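# About Storau

Storau is a family-run grocery and household store on the south side of Ballon. We sell food, cleaning supplies, hardware basics and a small range of garden goods, and we deliver to homes and small businesses in town and in the farm country to the east.
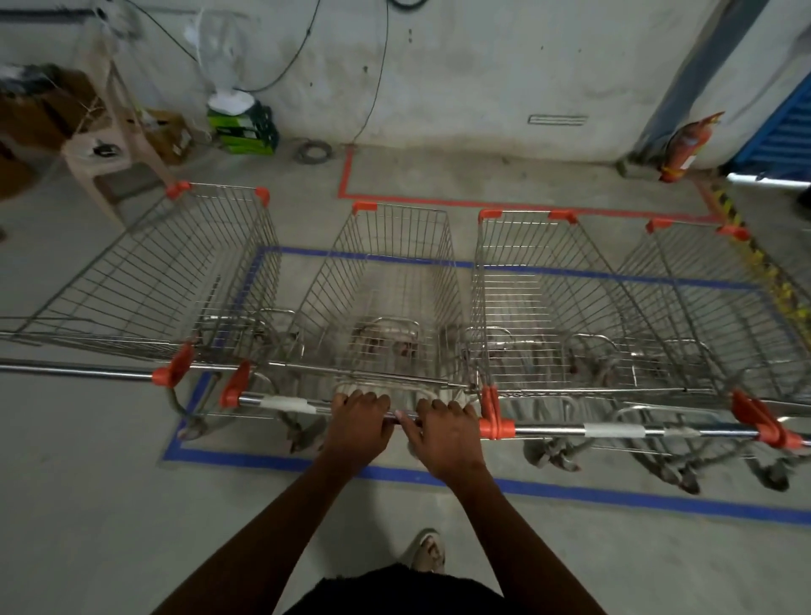
The store was opened by Fiona Baxter and Innes Cruickshank, who had both worked for a wholesale grocer and wanted to run a place of their own. They took over a former feed store on Afridi Street, kept the loading dock and the name painted over the office door, and put in shelving they bought secondhand. The name on the door was Storau. It belonged to the feed business before us, and before that to the family who put up the building. Customers were already calling the place by that name, so it stayed.

Fiona still does the buying for dry goods and produce. Innes runs the back of the building, the trucks and the repairs, and he does the books at the end of the month.

## What we carry

Most of our floor space goes to everyday groceries. Flour, rice, beans, oil, canned goods, coffee, pasta and baking supplies are stocked year round. Milk, eggs and butter come in from dairies and farms within driving distance when we can get them, and from our wholesaler when we can't. The shelf tags say which is which.

Our produce section is small. We would sooner run out of lettuce in the afternoon than throw it away the next morning, so if you need something in quantity, please call ahead and we will set it aside. Potatoes, onions, carrots and cabbage are almost always in stock. Soft fruit depends on the season.

The household aisle has soap, paper goods, light bulbs, batteries, canning jars and lids, mops, buckets and so on. Past that is hardware. We do not try to compete with a lumber yard. We carry screws, nails, hinges, tape, rope, hose fittings, furnace filters and the common plumbing washers, and Innes will order in odd sizes if you bring the old part with you.

We do not sell tobacco or lottery tickets. We get asked often enough that it seems worth putting on this page.

## Bulk orders

Senga Buchanan handles bulk orders. She came to us from a school kitchen and knows how much a group of people will eat, and she is glad to help you work out quantities for a wedding, a church supper or a work crew. Bulk flour, sugar, oats and rice are sold by the sack. You can also bring your own containers and have them filled at the counter. Containers need to be clean and dry, and we weigh them empty first.

Please give Senga 5 working days' notice for sacks of anything other than the four items above. There is no deposit on regular stock. Special orders are paid for when they are placed, and they can be canceled until the order has gone to the supplier.

## Delivery

Bohdan Zinchenko started here as a driver and now manages all of our deliveries. We run two trucks. One covers Ballon itself and the other does the country route, where the roads are slower and the stops are farther apart. In winter the country route sometimes goes out a day late. When it does, Bohdan or someone in the office will call you before noon.

Orders can be phoned in, dropped off on paper at the front counter, or sent through Kistidance, the ordering service that several stores in the county share. Kistidance shows our regular stock but not our weekly produce, so if you want to know what came in fresh, the phone is still better. If an item is out, we leave it off and don't charge for it. We do not make substitutions unless you have told us to.

Drivers will carry boxes to the door or into the kitchen, whichever you like. They can't put groceries away or move furniture. Tips are not expected.

## The people you will meet

Seven of us work here full time, and we take on extra help in November when the holiday orders come in. Joyce Bakilana runs the front of the store. She sets the schedule, trains new cashiers, and is the person to ask for if something has gone wrong with a purchase. She has the authority to settle it on the spot - a refund, a replacement or store credit - and doesn't need to check with anyone.

New employees spend time in every part of the building before they settle into one job. A cashier who has unloaded a truck has a better idea of where things are. We promote from our own staff when we can. Pay rates for open positions are printed on the job notice by the entrance, and the same notice goes up at the library.

## Returns and complaints

Unopened dry goods and household items can be returned with a receipt. Hardware can be returned if it has not been installed. For food that is spoiled or not right, bring it back or call us, with or without a receipt. We keep a written log of these calls, and Fiona goes through it before she places the next order. Two suppliers have been dropped over the years on the strength of that log.

Cut rope, cut chain and mixed seed can't be returned.

## The building

The main room was the feed floor, and the ceiling beams are original. The old scale near the hardware aisle no longer works and is not for sale - people do ask. There is level access from the parking lot at the side entrance on Mill Lane. The front entrance has one step and a handrail. If you would like someone to walk the store with you or reach things down, tell the cashier when you come in.

The restroom is at the back, past the household aisle. Dogs other than service dogs need to stay outside, where there is a rail in the shade and a water bowl in the warm months.

## Getting in touch

For general questions, ask for Joyce. For bulk orders, ask for Senga. For anything to do with a delivery, ask for Bohdan. Letters can be addressed to Storau, Afridi Street, Ballon, and will be opened by Innes, who answers them by hand and is usually a week or so behind.

Page last updated May 6, 2024.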